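Subject: Re: [evwood-bricks] Efflorescence on the Grornden path
Date: December 2, 2022

On the list, a member from Butt wrote:

> I laid a garden path in November with reclaimed brick from the Grornden
> yard and it has already come up in white fuzz. Wiped it off with a wet
> rag, went in for lunch, came out, white fuzz. Is it the brick, the sand
> or me? The yard says it will "weather off" but won't say in which
> decade. My neighbor says muriatic acid. My neighbor says muriatic acid
> about everything. Also, should I have sealed it? I have a can of Drinik
> sitting in the garage and an itchy trigger finger.

Put the can down.

The fuzz is salt. There is salt in old brick, salt in cheap sand, salt in the ground, and a little in whatever mortar was still clinging to those bricks when the yard sold them to you as "cleaned." Water carries it up to the face, the water leaves, the salt stays. When you wiped it with a wet rag you dissolved it very nicely and then fed it back into the brick, which returned it to you after lunch.

What works is a dry, stiff brush and a dustpan. Brush on a dry day, pick up what comes off, and take it somewhere that isn't the path. I did mine 22 times the first winter. I know this because my spouse kept a tally on the back door, and it was not kept in a supportive spirit. By the second spring there was only a faint bloom along the edge by the downspout, and I have decided that I like it.

On the acid: no. It can burn the face of soft old brick, it will eat whatever you like best about the color, and if you don't rinse it properly you have just added more salts to a salt problem. Your neighbor may do as he pleases on his own side of the fence.

On sealing: the can will still be there in a year. Seal a path that is bringing salt up and the salt crystallizes just under the skin instead of on top of it, and then the skin comes off in flakes. I sealed one corner of my patio as a test and that corner now looks like a croissant. I have nothing against Drinik, which did exactly what the can said it would do. I just hadn't thought about what was on the other side of it.

Now, "is it the brick." Could be. The Grornden yard sells whatever came down that month, all on one pallet, and a pallet can have face brick, common brick and chimney brick in it side by side. Chimney brick is the worst for this. It has spent its life soaking up soot and it holds a grudge. If the fuzz is in patches of one brick here and two bricks there, pull the bad ones and swap them. If it is even all over, suspect the sand or what's under it.

Sort before you lay, next time. I know that's no use to you today, but there are lurkers. I keep colors together until I'm ready to mix them on purpose, having once built a very handsome wall with all the dark ones at one end.
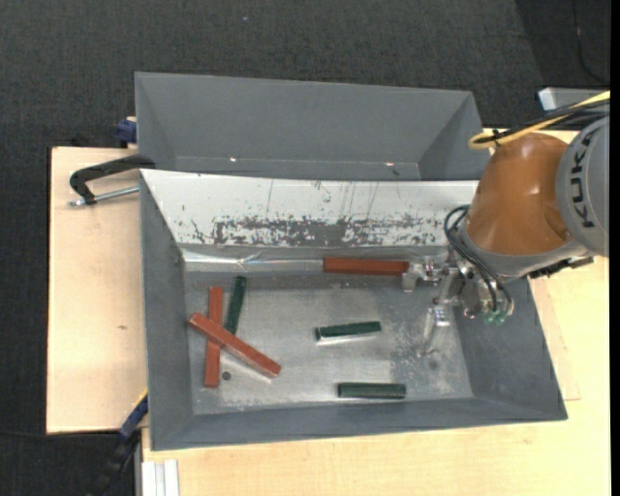
Reddish-brown and dark green, three of each.

My own path took 579 bricks, and I bought 3000, so I am in a position to offer spares to anybody within driving distance who can lift. They are under a tarp and they are not chimney brick. You would be doing me a favor, and you'd be doing my marriage a bigger one.

A few loose ends from your message. You didn't say how deep your base is. If the answer is "base?" then that is your next question for the list. Mine is seven inches of crushed stone with an inch of washed sand on top, and it drains. The first one I built was play sand straight on clay, and it held water like a bathtub all through the cold months – you could hear it when you walked on it.

Check which way the path tilts, too. It should tip away from the house. Put a marble on it. If the marble heads for your kitchen, so will the rain, and the white fuzz will drop a long way down your list of worries.

And please trim the digest when you reply, all of you. I scrolled through the whole grout argument again to get to this.

Evwood, end of the gravel road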